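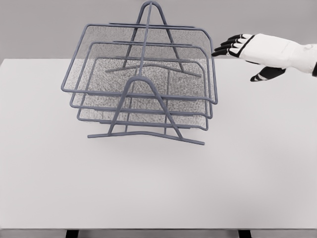 Three-tier mesh organizer on a white tabletop (render).

Boards > Office and Paper > Filing and Sorting > Stacked trays: which tier gets the inbox?

Print this thread | E-mail this thread

tray_index
I am redoing the paper flow for a small parts office and want opinions on tier order. We have stepped three-tier mesh trays on each desk. Current order is inbox on top, pending in the middle, file-out at the bottom. The pending tier has turned into long-term storage. When I cleared mine in June I pulled 87 sheets, and 27 of them were older than the quarter. The oldest was a Ranora delivery note for a part we no longer stock.

Would moving pending to the top fix this, or is it a habit problem?

kokkonen_m
Move it. Whatever is on top gets handled, because you see it every time you sit down. Incoming paper does not need the best spot. It arrives in a batch and you know when it arrives.

Our order is pending, inbox, out. File-out on the bottom is fine, as you only touch it once a day at 4:30.
– Marjatta Kokkonen

flatfile
Disagree. If the inbox is in the middle, other people drop paper on the top tier anyway. They will not read your labels. Within a week your pending stack has new mail mixed into it and you have to sort twice.

kokkonen_m
That depends on who drops the paper. In our office one person does the mail round and she puts it where she is told.

flatfile
Then your setup works for your office. The OP has not said who delivers.

tray_index
Anyone passing by delivers. So flatfile's objection applies.

Feng
Tier order is secondary. Put a date on every sheet that enters pending, upper right corner, pencil. Anything past the date goes back to the inbox and gets decided again. We did this with the Cendska invoices and the order of the trays stopped mattering.

Also check sheet load. A ream is 500 sheets, and a loaded middle tier on a light wire frame will start to lean. Ours did well before a full ream.

flatfile
Pencil smears on the coated forms. Use a date stamp.

Feng
Fair. We have no coated forms.

kokkonen_m
Dates help, but someone still has to look at the dates. Top tier.

tray_index
Plan for now: inbox stays on top, pending moves to a separate single tray next to the monitor, all sheets stamped. The middle tier becomes file-out and the bottom holds blank forms. Will report after the next quarter close.

flatfile
Blank forms at the bottom will curl if the tray is angled. Put a board under them.

Reader comments (3)

Faltorar: We gave up on pending trays entirely. If it can't be decided, it goes back to the sender with a note.

deskside_b: Back to the sender does not work when the sender is the tax office.

hollis_p: Does anyone have a source for label clips that fit round wire? Mine slide along the rim.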